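웰홀름 공개일 방문기

2025년 4월 15일, 웰홀름 공개일에 다녀왔다. 웰홀름은 실험실과 검사실에서 쓰는 트레이, 받침, 표식판 같은 것을 만드는 곳이다. 작년 12월에 신청했다가 자리가 없어 못 갔고 이번에 다시 신청해서 들어갔다. 역에서 내려 버스를 타고 종점 하나 전 정류장에서 내리면 된다. 정류장 이름이 안내문에 적힌 것과 달라서 한 정거장을 더 갔다가 걸어서 돌아왔다. 자가용으로 가는 사람은 정문 옆 주차장을 쓰면 되는데, 오전에 이미 거의 차 있었다.

접수대에서 이름표와 안내 지도를 받았다. 신발은 바꿔 신지 않아도 되지만 가방은 보관함에 넣어야 한다. 사진은 빨간 띠가 둘러진 구역만 빼고 자유롭게 찍을 수 있었다. 안내는 다쿠미 오카베 씨가 맡았다. 영어로 설명하고 중간중간 통역이 붙었다. 통역 시간 때문에 일정표보다 조금씩 밀렸고, 점심도 예정보다 늦게 먹었다.

1층은 재료 창고와 절단실이다. 창고 선반에는 판재가 두께별로 꽂혀 있고 선반 옆면에 품목 번호가 붙어 있다. 등록된 품목은 모두 1172가지라고 한다. 그중 지금도 주문이 들어오는 것은 일부이고, 오래된 품목은 도면만 남겨 두었다가 주문이 오면 다시 만든다. 절단실은 소음 때문에 유리창 밖에서만 보았다. 창 앞에 잘라 낸 자투리를 담은 상자가 있었는데 기념으로 하나씩 가져가도 된다고 해서 손바닥만 한 것을 골랐다. 모서리가 다듬어지지 않은 상태라 종이에 싸서 넣었다.

절단실 옆 복도에는 예전에 만든 트레이가 연도순으로 걸려 있다. 초기 것은 벽이 높고 모서리가 각져 있다. 뒤로 갈수록 벽이 낮아지고 안쪽 모서리가 둥글어진다. 오카베 씨 말로는 닦기 편하게 해 달라는 요청이 많아서 그렇게 바뀌었다고 한다. 벽에 걸린 것 중에 '트리나드'라는 이름이 붙은 연작은 지금도 팔린다. 나도 전에 일하던 곳에서 이 연작의 작은 것을 썼는데, 겹쳐 쌓으면 잘 빠지지 않아 애를 먹은 기억이 있다. 그 이야기를 했더니 지금 나오는 것은 바닥에 턱을 두어 그 문제를 고쳤다고 했다. 직접 두 개를 겹쳐 보니 확실히 쉽게 빠졌다.

2층 배치실은 트레이와 블록, 표식판을 작업대 위에 실제로 놓아 보는 방이다. 작업대 상판은 검은색이고 뒤로 초록색 배경이 둘러 있다. 그 위에 놓인 것은 거의 흰색이다. 흰 벽을 두른 트레이가 있고, 길쭉한 사각 블록이 여러 자리에 서 있다. 블록에는 흑백 격자 무늬의 사각 마커가 붙어 있다. 작업대에도 같은 종류의 마커를 인쇄한 흰 판이 따로 놓여 있다. 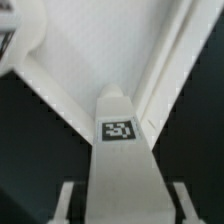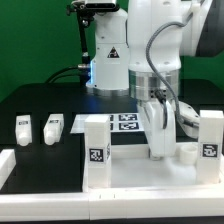
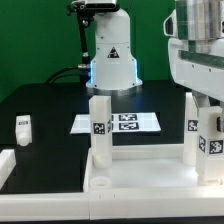 리사로라 통권 제428호

이 방에서 시간을 가장 오래 보냈다. 처음에는 블록이 그냥 받침 기둥인 줄 알았는데, 가까이서 보면 윗끝이 둥근 뚜껑처럼 살짝 부풀어 있다. 표면은 광택이 없고 색은 순백에서 살짝 벗어난 흰색이다. 아래쪽에는 옅은 얼룩과 자국이 조금 있었다. 전시용으로 새로 꺼낸 물건보다 이런 상태를 보는 편이 나에게는 도움이 되었다. 우리 쪽에서도 흰색 부품을 쓸지 회색 부품을 쓸지 몇 달째 결정을 못 하고 있기 때문이다. 흰색은 검은 상판 위에서 윤곽이 잘 보인다. 대신 손자국 같은 것이 생기면 눈에 띄기 쉬울 것이다.

마커를 붙이는 위치도 살펴보았다. 블록 하나에 정면만이 아니라 옆면까지 마커가 있는 것이 있었다. 나는 정면 하나로 충분하다고 생각해 왔는데, 트레이 둘레를 한 바퀴 돌며 보니 옆면에 있는 쪽이 방향을 알아보기 편했다. 마커는 검은 사각형 둘레에 흰 여백을 조금 남겨 둔 모양이다. 우리는 라벨을 오릴 때 여백을 바짝 자르는 버릇이 있어서, 돌아가면 이 부분부터 바꿔 볼 생각이다.

상판의 흰 판은 블록 뒤에 일부가 가려지는 자리에 있었다. 보는 방향에 따라 보이는 마커 수가 달라진다. 배치를 그릴 때 위에서 내려다본 도면만 그리면 이런 것을 놓친다. 사사키에서 온 참가자 한 사람도 비슷한 말을 하면서 작업대 옆에서 무릎을 굽혀 높이를 바꿔 가며 보고 있었다.

작업대 왼쪽의 작은 병처럼 생긴 흰 물건 둘도 사람들이 관심을 보였다. 움푹 파인 자리에 하나씩 세워 두었고, 위쪽에 작은 흑백 라벨이 붙어 있다. 둘 중 오른쪽 것은 뚜껑이 기울어 있었다. 홈에 세우는 방식은 자리가 정해진다는 점에서 좋아 보인다. 다만 폭이 다른 용기를 섞어 쓰는 곳이라면 홈을 여러 크기로 만들어야 할 것이다. 홈 깊이는 물어보았지만 주문마다 달라서 정해진 값이 없다는 대답이었다.

점심은 구내식당에서 먹었다. 카레와 생선 정식 중에서 고르는데 나는 생선을 골랐다. 밥은 더 먹을 수 있고 차는 셀프다. 식당 창가 자리는 단체가 먼저 앉아서 안쪽에 앉았다. 같은 탁자에 앉은 분은 치과 기공소에서 왔다고 했다. 트레이에 이름을 쓰는 방법을 찾고 있는데 유성펜은 지워지고 각인은 비싸서 고민이라고 한다.

오후에는 인쇄실과 포장실을 보았다. 인쇄실에서는 라벨을 용지 한 장에 여러 개 앉혀 뽑은 뒤 칼로 나눈다. 무광 용지와 유광 용지를 나란히 놓고 조명 아래에서 비교해 볼 수 있게 해 두었다. 유광은 각도에 따라 검은 부분이 하얗게 떠 보였다. 무광은 그런 일이 적지만 물에 약해서, 자주 씻는 트레이에는 위에 막을 한 겹 더 씌운다고 한다. 견본 용지를 달라고 하니 봉투에 종류별로 넣어 주었다.

포장실은 생각보다 조용했다. 트레이는 사이에 얇은 종이를 끼워 쌓고, 블록은 칸막이가 있는 상자에 눕혀서 넣는다. 세워서 넣으면 윗부분이 눌릴 수 있다고 한다. 큰 상자 하나에는 블록이 최대 300개까지 들어간다. 상자 바깥에는 품목 번호와 수량만 적고 그림은 넣지 않는다. 받는 쪽에서 열어 보기 전에는 무엇인지 알기 어려울 것 같아서 설문지에 작은 그림이라도 넣어 달라고 적어 냈다.

마지막 질의응답은 식당 옆 회의실에서 했다. 소량 주문이 되느냐는 질문이 제일 많았다. 표준 품목은 낱개도 되지만 치수를 바꾸면 도면 비용이 따로 붙는다. 해외 배송은 대리점을 거쳐야 하고, 한국 쪽 대리점은 아직 정해지지 않았다고 했다. 나는 상판만 따로 살 수 있는지 물었는데 상판은 판매 품목이 아니라고 한다.

출구에서 이름표를 반납하고 목록 책자를 받았다. 책자는 꽤 무겁다. 필요한 사람은 접수대에 파일로 보내 달라고 말하면 된다. 돌아오는 버스는 배차 간격이 길어서 시간표를 미리 찍어 두는 것이 좋다. 받아 온 용지 견본과 자투리는 자료실 두 번째 서랍에 넣어 두었다.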